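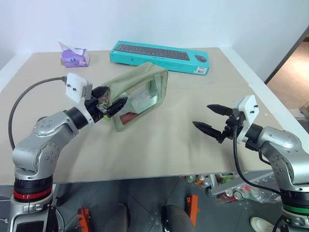 # House rules for two-arm tabletop work, and how they hold up

Honenlow sells its bench rules as a kit: a poster, a laminated checklist and a PDF that runs longer than anyone will read standing up. We took them on in April. This gallery sets the rules beside the work they are supposed to govern. I have my doubts about several, so read the notes with that in mind.

**One arm holds, the other waits.** The left gripper has the near edge of the green pouch, close to the front corner. The right one is open and aimed across the table. Rule 3 wants the waiting arm "parked clear of the shared area," and then never says where the shared area stops. On a table this size, it's most of the table.

**Soft goods.** A fabric pouch with a clear window gets the same paragraph as a steel block. The checklist asks for a "secure grip" and gives you a box to tick. Pinching cloth by the edge is a grip. I'd like to hear who decides it's secure.

**Color rings.** Red on the left arm, green on the right. The Bouchard supplement says every color on a bench must have a written meaning. Fine, but write it on the bench. Ours was on page 70.

**Cables.** Gray on the left, black on the right, both running down along the arms. The rule calls for "adequate slack at full reach." Adequate is doing a lot of work there. Prurken's older sheet simply told you to move the arm through its whole range and watch the cable, and I still prefer it.

**Things left on the table.** A tissue box and a keyboard-and-mouse box sit toward the back. Strictly read, both break the clear-bench rule. Vovalura's version allows "background items" if they're listed before the run, so people list everything and the list means nothing.

**Floor.** Bottles and cans under the right half of the table. The kit covers the tabletop in great detail and gives the floor one sentence. If I could rewrite a single page, I'd start with that one.

Comments on the rules go to the bench log, under entry 3734.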